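Cursos > Robótica Aplicada > Turma da noite > Apontamentos aula 7

Pesquisar nos apontamentos... Ir

Aula 7 – pegar e pousar com dois braços (pick and place bimanual)

Apontamentos meus, passados à pressa depois da aula. Corrijam o que estiver mal antes de imprimir. Início às 18h, quem chega tarde apanha a parte teórica pela ficha.

1. Revisão rápida da aula 6

– Referencial da base vs. referencial da ferramenta. Muita confusão no teste de outubro. Cada braço tem a SUA base. Um ponto da mesa tem coordenadas diferentes para o braço esquerdo e para o direito, o ponto é o mesmo.
– Transformação base esquerda → base direita: matriz 4x4, está na ficha. Não decorar, saber usar.
– Calibração: refazer no início de cada sessão. O projeto Tornside perdeu uma tarde inteira por causa disto.

2. A tarefa

Agarrar um objeto mole, levar até ao prato, largar dentro. Parece fácil. Objeto mole deforma, logo a largura que se mede antes de fechar não é a largura depois de fechar.

Fases (usar estes nomes no relatório, sff):
a) aproximação – por cima, pinça aberta
b) fecho – devagar, com limite de força
c) elevação – 40 mm acima do tampo, mínimo
d) transporte – trajetória reta no plano, altura constante
e) descida e abertura
f) recuo

Erro clássico: saltar a c). O objeto vai a roçar na mesa e roda dentro da pinça. Outro erro: começar d) antes de o fecho estar confirmado.

3. Força de fecho

Com peças rígidas usávamos o valor por defeito. Com peluches não serve. Se aperta pouco, escorrega; se aperta demais, o tecido sai pelos lados dos dedos e a peça fica torta. Começar baixo e subir em passos pequenos. Anotar o valor em que deixa de escorregar, é esse que vai para a tabela.

Atenção às orelhas, patas, etc. Agarrar pelo corpo. As partes soltas enganam a segmentação – a máscara fica maior do que devia e o centro desloca-se. O grupo Saxena resolveu cortando a máscara à mão, aceita-se nesta fase mas têm de o dizer no relatorio.

4. Segundo braço

Nesta tarefa o direito fica à espera, pinça aberta, do lado de lá do prato. Só entra no exercicio 3 (segurar o prato). Zona de exclusão: os dois braços nunca ao mesmo tempo em cima do prato. Quem tirar a verificação de colisão "só para testar" fica sem mesa nesse dia.

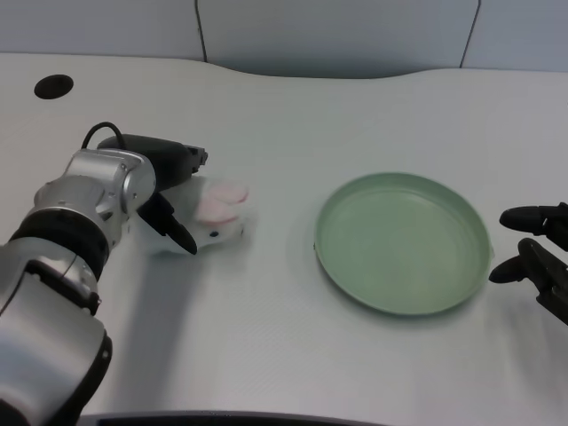

Benedek Magyar perguntou se não era melhor usar logo o braço direito para pousar, passando o objeto de uma pinça para a outra a meio da mesa, porque no simulador essa versão lhe dava trajetórias mais curtas. Resposta: mais curtas sim, mas a passagem acrescenta um segundo fecho, e cada fecho é mais uma hipótese de falhar. Pode fazer como extra, depois de entregar a versão simples.

5. Registo dos ensaios

Até agora a turma tem 330 tentativas gravadas, 243 com sucesso. Conta como sucesso: objeto largado dentro do rebordo e pinça recuada sem arrastar nada. Em cima do rebordo não conta, discutimos isto e ficou assim.

Ficheiros na pasta Rondidum, uma subpasta por grupo. Nome do grupo + número do ensaio. Nada de "final_final2".

6. Para a próxima

– Ler a ficha até à página 65 (a parte do controlo de impedância fica para depois)
– Grupo Ukis: falta o vídeo do exercício 2
– Trazer a tabela de forças preenchida, mesmo incompleta
– Exercício 3 só para quem ja tem o 2 validado

Dúvidas no fórum da disciplina, por mail perco-as.

Contactos | © Robótica Aplicada, apontamentos da turma | Voltar ao topo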